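Skuvano opens simulation lab to visitors for a Friday of demonstrations
Friday, 10 am
News

Skuvano welcomed visitors to its simulation lab on Friday for an open day centred on household robotics. The program was presented jointly with Clilico, the training organization that runs short courses from the same building.

Two sessions were held, one in the morning and one after lunch, each with places for 12 guests. Both were given over to Fajardo, the simulated workspace in which the lab prepares its arm for work with cupboards and drawers.

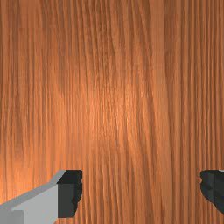 The open gripper at close range over the wood-grain surface in Fajardo.

Guests followed the session on a shared screen, with views from the gripper and from across the tabletop. Staff outlined how a task is set up and how the position of the arm is recorded at each step. They also answered questions on camera placement, which took up much of the morning session.

The main exercise concerned a grey cabinet fitted with a bar handle on its upper panel and a round knob on the door below. Staff noted that the two fittings call for different approaches by the fingers.

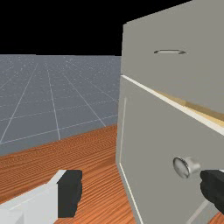

Questions from visitors

Several guests asked how closely simulated practice carries over to a physical kitchen. The lab replied that results in Fajardo are treated as preparation only, and that any comparison with real furniture is reported separately.
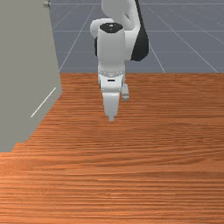
Other questions dealt with course entry and the equipment needed to take part from home. Clilico confirmed that its next introductory course will run for seven weeks, with enrolment opening in October. Applicants do not need previous experience in programming.

A written summary of the questions and replies will be sent to all registered guests.
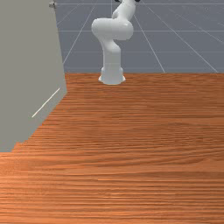 Skuvano Communications Office

Schools and community groups wishing to arrange a visit may write to the lab through the Skuvano front desk. Group visits last two hours.

Recent items
Clilico course calendar now available
Skoltari joins regional automation network
Visitor parking changes at the Skuvano building
Fajardo user notes updated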